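The sorting bin problem: Čestmír Krajčí on what machines can and cannot pick up
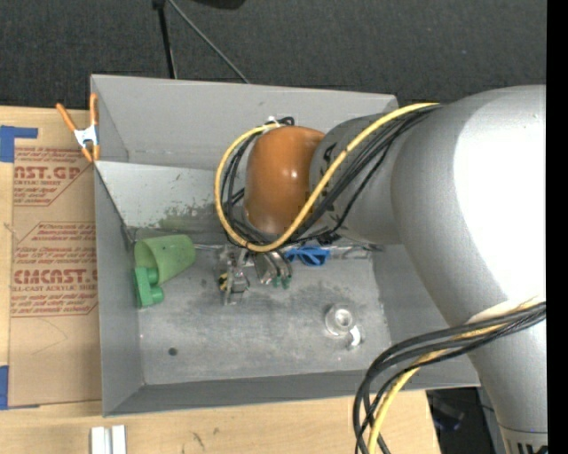 The arm over the test bin at Jillton, with a cup, a toy-like block, a blue object and a clear object on the bin floor.

Čestmír Krajčí has spent most of his working life on a single movement: taking an item out of a container and putting it somewhere else. He leads the picking group at Jillton, a small engineering firm on the edge of Hanerdale, and is often asked by visitors when a machine will be able to tidy a kitchen. His answer is that the question is badly put.

"Tidying is a name we give to several hundred tasks," he says. "Some of them have been solved for years. Some of them we cannot do at all. If you want a date, you have to tell me which item, in which container, next to what."

The container at Jillton is a grey bin with an open top, clamped at the rim and standing on a wooden table. The items are ordinary and light. Krajčí is wary of test objects chosen to suit the equipment, and he prefers a mixture in which at least one thing will cause trouble. Clear objects are the usual candidates.

"A depth camera measures what comes back to it. With clear plastic or glass, what comes back is partly the object, partly the floor behind it and partly a reflection of the lamp. The machine sees a hole, or sees a shape in the wrong place, and closes on air. A person has the same poor information but knows what a tumbler is and fills in the rest."

A translucent cup on its side is a milder form of the same difficulty. The wall can be gripped if one finger goes inside the opening, and the opening may be facing the wrong way. When another item lies across it, the order of work matters. Krajčí's group trains for this by letting the machine choose between removing the item on top and pushing the two apart. It chooses pushing more often than he would.

"I used to regard a push as a failed grasp," he says. "I now count it as preparation. People do it constantly at a sink and do not notice."

Soft and looped shapes are a separate category. A strap or a handle offers many places to hold, most of which are useless once the item leaves the floor, as the load swings or turns. The machine has to predict how the item will hang. In Krajčí's view the methods in use at present do this adequately for stiff loops and poorly for cloth, and he does not expect laundry to be handled reliably by the equipment he works with.

The arm itself interests him less than it interests visitors. Arms, he says, have been accurate enough for a long time. The parts that decide the result are at the ends of the fingers and in the cables. Cables get in the way of the bin wall, pull on the last joint and wear where they bend. The yellow cable looped around the end joint has been rerouted more times than he cares to list, and there is a tie on that joint which he would not be happy to see on a product.

"Anything sold for a house would need all of that inside the casing. People leave it out of the estimate. You can have a good grasping method and still be two years from something a child may stand next to."

He is more confident about the shop floor. Nwosu, a parts wholesaler that shares its returns data with the group, receives goods back from customers in mixed crates, and an operator sorts them by hand. A trial there in September ran for two weeks. The target was 375 items an hour, which Krajčí describes as a comfortable pace for an experienced person with breaks. The machine reached it on boxed goods and did not reach it on anything in a bag.

"That is a useful result," he says. "Nwosu can separate boxed goods at the door. Then you have a job that a machine can do and a smaller job that a person does. The operators were clear that they would rather keep the bags than the boxes. Bags are light."

A house offers no such separation at the door. The crate is different every time, the light changes through the day, and there is no operator paid to clear a fault. In the trial, a stoppage was cleared in 30 seconds by someone standing nearby who knew the equipment. The same stoppage at home means that the owner has to be called from another room, and after a few of those, Krajčí says, the owner will put the dishes away without help.

He therefore measures progress by the amount of attention a machine demands, and is critical of published success rates that leave this out. A system that lifts nine items in ten sounds capable. If the tenth has to be rescued, the person cannot leave, and the saving in labour is close to nothing. The group records every intervention, including those in which someone only reaches in to straighten an item.

Closico, which makes storage units for workshops, has asked the group whether changes to the container would help. Krajčí thinks they would, and regards this as the least fashionable part of the subject. A plain grey floor helps the camera until it becomes scuffed and stained, at which point marks are occasionally taken for small objects. Strips of tape shine and cause false edges. Square corners are bad, as an item pressed into one can be reached from only two sides.

"A sloped panel brings things away from the wall," he says. "It is a cheap part and it can be worth more than a month of training. Dishwashers are built the same way. We did not teach a machine to scrub plates as a person does. We built a box in which water could do it, and we accepted that somebody would load the box."

Loading the box is the task he would most like to see done next. He puts it ahead of folding and well ahead of cooking, on the grounds that the rack is fixed, most of the items are stiff, and a mistake is usually visible before any harm is done. Cutlery he would leave to the owner for now, along with anything that has a lid.

Asked whether he has a machine of any kind doing chores in his own home, Krajčí says that he has a vacuum cleaner which works by itself on the ground floor. He picks up the cables before it starts.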